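What Is a Migraine?
A page for kids, by Sihan Long
Sidbridge Children's Health Library
Updated 6 March 2026

Lots of people get headaches. You might get one when you are tired or hungry, or when you have a cold. A migraine is a different kind of headache. It can hurt a lot more, and it often comes with other feelings too, such as a sick tummy.

Kids can get migraines as well as grown-ups. Some kids get their first one when they are 5 or even younger. You can't catch a migraine from somebody else, and it isn't your fault if you have one.
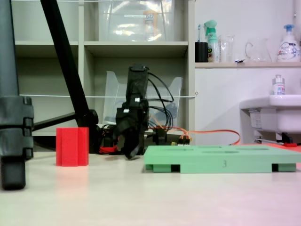

What does it feel like?

Migraines are not the same for everybody. The pain might be on one side of your head, or across the front, or all over. Some kids say it thumps like a drum. You might also:

feel sick or throw up
want the lights turned off
want everyone to be quiet
feel dizzy
look pale

Some kids get a sore tummy and hardly any headache at all. Doctors call that an abdominal migraine. Abdominal is a long word for "in the belly".

A few people see odd things before the pain starts, like zigzag lines, spots or flashing colours. This is called an aura (say it like "OR-uh"). It often lasts for 20 minutes or so and then fades away. It can be scary the first time, so tell an adult if it happens to you.

Why do they happen?

Your brain is always sending and getting messages along your nerves. In people who get migraines, the brain is extra sensitive. Sometimes the nerves that feel pain in the head get switched on when there is nothing wrong for them to warn you about. Scientists are still working out all the details.

Migraines often run in families. If your mum or dad gets them, you have a bigger chance of getting them too.

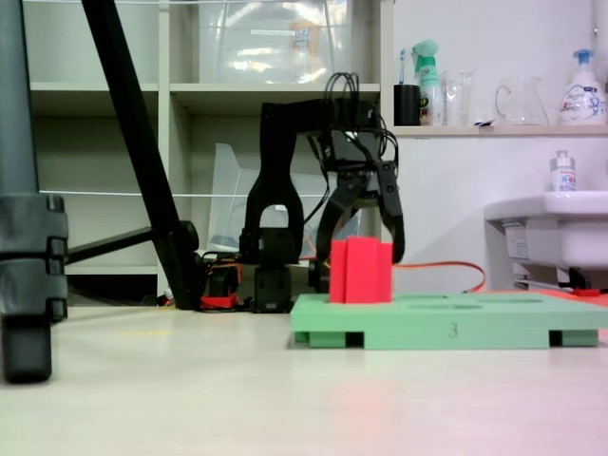

A robotic arm lowered over three red blocks.

What sets one off?

Something that helps start a migraine is called a trigger. Common triggers are skipping a meal, not drinking enough water, going to bed very late, bright or flickering light, strong smells, and feeling worried. Your triggers might be different from your friend's - and sometimes there is no trigger that anyone can find.

Keeping a headache diary can help. Each time you get a headache, write down the day, what you ate, how you slept and what you were doing. After a while you and your doctor can look for a pattern.

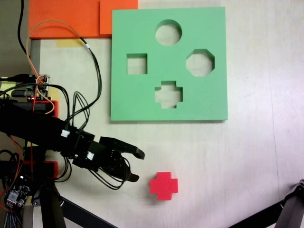 A diary doesn't have to be fancy. A school notebook is fine, and you can draw how you felt if you don't want to write much.

What can you do?

Tell a grown-up as soon as you feel one starting. Lie down somewhere dark and quiet. Put a cool cloth on your forehead and have small sips of water. Many kids feel better after a sleep.

A parent or doctor might give you medicine, and it usually works best if you have it early. Never take medicine by yourself.

At school, your teacher should know that you get migraines. You can agree on a signal, like putting a coloured card on your desk, so you don't have to explain in front of the class.

When to get help fast

Tell an adult straight away if a headache is sudden and the worst you have ever had, if it comes after a bump to the head, or if you also have a fever and a stiff neck. Do the same if you have trouble talking, seeing or moving part of your body. A doctor needs to check these quickly.

Words to know

Nerve: a thin fibre that carries messages around your body.
Trigger: something that can help start a migraine.
Neurologist: a doctor who looks after the brain and nerves.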